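Week 8: Domestic Order, session notes

The Clatier handbook claims a tidy desk saves 400 minutes a term. No source is given, and I would like to see one. Treat its "clear surface rule" with the same caution: books pushed to the back are still on the desk. 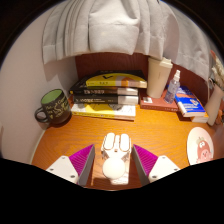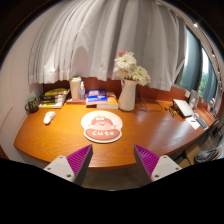 Fig. 3. Desk with a mug beside stacked books.

For seminar: is a stack storage, or merely delay? Read Clatier, p. 81, and bring one objection.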